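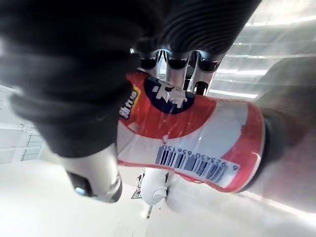 **多指ハンド vs 2指グリッパ、菓子と缶のピッキングで本当に差は出るのか**

**1: pakow_arm**
Dranskaの多指ハンドを借りて2週目。缶は持てます。赤と白の缶を横向きに、ラベルの上から指の関節で押さえる形です。ただ、うちの2指平行グリッパでも缶は持てるんですよね。値段の差を上に説明できる材料がまだ見つかりません。比較した人いますか。

**2: 町工場の制御屋**
缶で比べても意味ないと思う。円筒で硬くて、滑りにくいパッドさえ貼れば何でも持てる。デモ動画が缶とペットボトルばかりなのはそういうこと。

**3: esf_lab**
>>2
横倒しの缶は意外と面倒ですよ。2指だと軸の向きを外した瞬間に転がる。多指なら姿勢推定が多少ずれても指が回り込んでくれます。うちはEsfahani社のハンドですが、そこは素直に楽になりました。

**4: 町工場の制御屋**
>>3
それはハンドの手柄なのか、把持計画を作り直したからなのか。両方いっぺんに変えたら何も言えないでしょ。

**5: esf_lab**
>>4
計画は同じものを使っています。指の閉じ方だけ別です。
……と書いて気づきましたが、閉じ方が別なら同じとは言い切れないか。そこは認めます。

**6: pakow_arm**
缶のほかは袋物を考えています。相手は紫のLay'sで、唐辛子とザリガニの絵がついたやつ。平らに寝かせて真上から指を下ろす方式です。

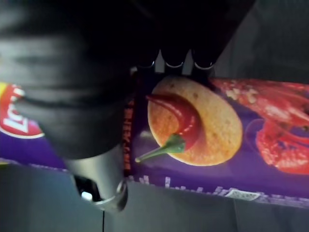 気になっているのは手首カメラのほうで、動作中はブレがきつくて小さい文字がまず読めません。露光を詰めると今度は暗くてノイズだらけ。メーカーは「移動中も認識可能」と言うけど、どの速度での話なのか資料に書いてない。

**7: Hodville在住**
手首カメラに文字を読ませるのが間違い。読み取りは固定カメラ、手首は寄せの最終補正だけにするのが普通では。

**8: pakow_arm**
>>7
固定カメラだとハンド自身が邪魔で、肝心の接触直前が見えないんです。多指は2指より図体が大きいので余計に。

**9: oriana_i**
Oriana Iturraといいます。機械翻訳まじりですみません。私たちは停止してから撮る方法に戻しました。1回あたりの時間は延びますが、試行1,512回のうち認識のやり直しは554回から大きく減りました。

**10: 町工場の制御屋**
>>9
「大きく減りました」の先の数字が欲しい。あと554回って、同じ物を同じ照明で撮ったときの話？

**11: oriana_i**
>>10
照明は途中の10月に交換しました。減ったあとの数は集計中です。

**12: 町工場の制御屋**
じゃあ照明のおかげかもしれないよね。責めてるんじゃなくて、こういう比較が多すぎるという話。

**13: esf_lab**
袋物なら吸着も候補に入れるべきでは。平置きなら多指で上からつまむより素直だと思います。

**14: pakow_arm**
>>13
しわの多い袋でエア漏れした苦い記憶があるので気が進みませんが、候補には入れます。とりあえず計画も照明も固定して、2指、多指、吸着の3種で同じ物を回します。缶は横倒しと直立を分けます。

**15: 町工場の制御屋**
失敗の定義を先に書いておいて。落としたら失敗なのか、位置がずれても失敗なのか。あとから決めると高いほうに甘くなるから。

**16: pakow_arm**
>>15
持ち上げて3秒保持、置いたあとに向きが変わっていたら失敗、でどうでしょう。日曜に条件表を貼ります。

**17: Hodville在住**
袋の中身が割れた場合は？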